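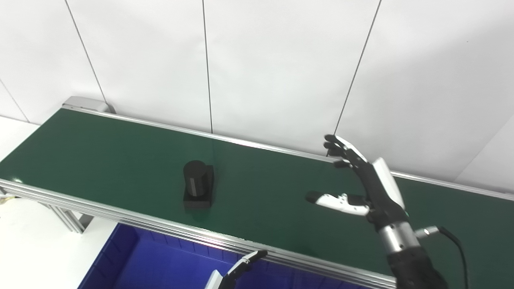
4. Pairing the Unard display glasses with a phone

This section covers first-time pairing, display alignment and photo transfer. It applies to Unard glasses with firmware 3 or later. For charging and nose pad adjustment, see section 2.

4.1 Before you start

Charge the glasses until the status light on the right arm is solid green. Install the Pleda companion app on the phone and sign in. Turn on Bluetooth and Wi-Fi. Both are required: Bluetooth carries notifications and controls, Wi-Fi carries photos and video.

Note: The glasses can store pairing records for three phones but connect to one at a time. Adding a fourth phone removes the oldest record without a warning.

4.2 Pairing

1. Unfold both arms. The glasses power on when the left hinge is fully open.
2. Press and hold the touch strip on the right arm until the status light blinks blue.
3. In the Pleda app, tap Devices, then Add.
4. Select the entry that starts with UN and ends with the last four characters of the serial number. The serial number is printed inside the left arm.
5. Put the glasses on. A six-digit code appears in the display.
6. Enter the code in the app and tap Confirm.
7. Wait for the tone. The status light turns off.

If the code does not appear within one minute, fold the left arm, wait ten seconds and repeat from step 1. Error 308 in the app means the phone already holds an old record for the same glasses. Delete the entry in the phone's Bluetooth settings, then repeat the procedure.

4.3 Aligning the display

1. In the app, tap Display, then Align.
2. Look straight ahead at a plain wall.
3. Swipe along the touch strip until all four corner marks are visible.
4. Tap the strip once to save.

Alignment is stored per user profile. Repeat it after changing the nose pads.

Caution: Do not align the display while walking, driving or riding a bicycle. The corner marks are drawn at full brightness and reduce the view of the right eye.

4.4 Taking and transferring photos

Press the camera button once for a photo. Hold it for video. The capture light on the front comes on during both and cannot be disabled in settings.

Photos move to the phone when the glasses are in the charging case and the phone is on the same Wi-Fi network. To transfer right away, open Gallery in the app and tap Sync now. A manual sync moves up to 200 files. Run it again for the remainder. Internal storage holds 3,406 photos at the default quality setting; video shares the same space.

Caution: Do not remove the glasses from the case during a firmware update. The status light blinks white until the update is complete.

4.5 Removing a phone

1. In the app, tap Devices and select the glasses.
2. Tap Forget.
3. Delete the matching entry in the phone's Bluetooth settings.

Photos already on the phone are kept. Photos still on the glasses stay there until the next sync or a factory reset (section 7.2).

Section revised Oct 27, 2025. Technical editor: Suryani Santoso.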